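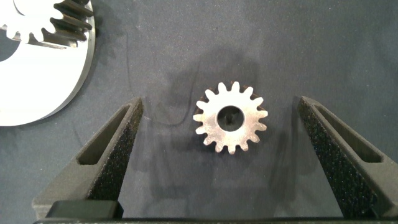
Small spur gear between the fingers.

Budgeting for a gear-handling arm: what am I missing?

Posted by Pristard, February 22, 2021

I've got £645 left for grippers and bits, and I'd like it spent before anyone notices! Do I buy spare fingers first, or a better mat? 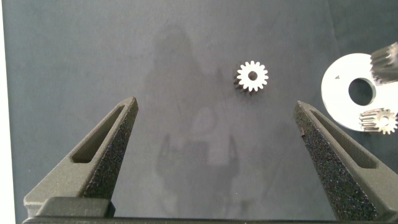
Replies

Astska

Fingers, every time. I paid £78 for a spare pair in December (plus postage, grr) and was glad of them. Keep £100 back for cables too.

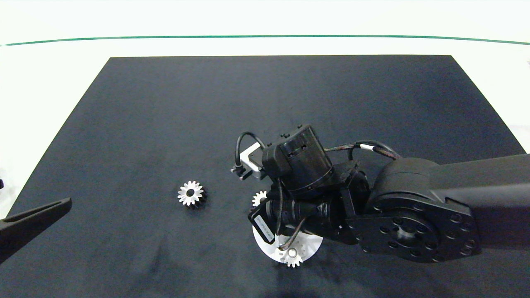
Dumitrescu

I'd go the other way and price up a proper tray for the gears. Mine was £127, almost the cheapest thing on my list, and I'd buy it again tomorrow.

Prudunine

depends on the arm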